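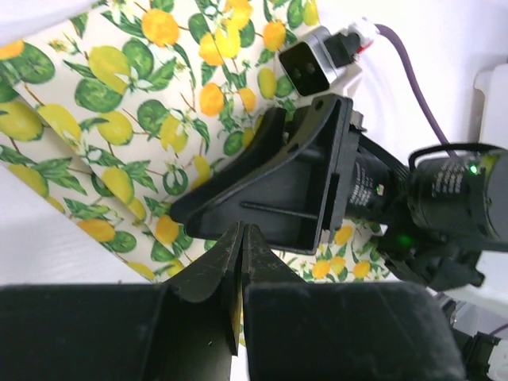 Hascombe College Opens Health Mentoring Program to Rural High Schools

04/09/2023 – Hascombe College has opened applications for the Rellodia Mentoring Program, which will pair high school juniors and seniors from rural districts with students in nursing, pharmacy and physical therapy. The first group will have 30 places.

Each participant will meet with a mentor twice a month during the school year and spend four days on campus in May. Travel, meals and housing will be paid for by the college.

"Many young people in our region have the grades for a health career but have never met a student who is training for one," said Natália Barros, director of the program. "We want them to ask questions early, while they are still choosing their classes."

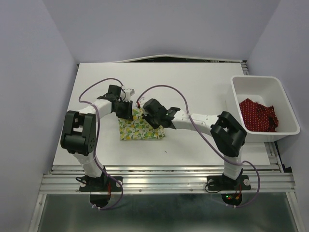
Survey shaped the program

The college surveyed 1,095 students in rural schools last year. Of these, 373 said they were interested in health care but did not know which courses they needed. Their answers guided the schedule – evening meetings, for instance, were moved online.
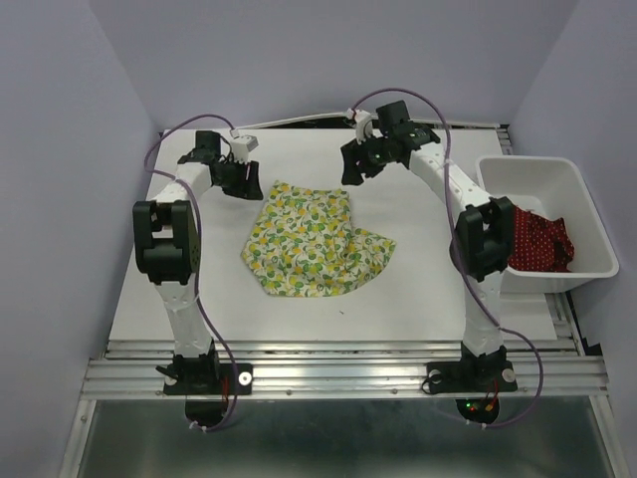

Mentors will receive training before the first meeting and course credit at the end of the year. Rosário Godinho, dean of student affairs, will oversee their selection.

Application forms are available from school counselors and from the Office of Student Affairs at Hascombe College.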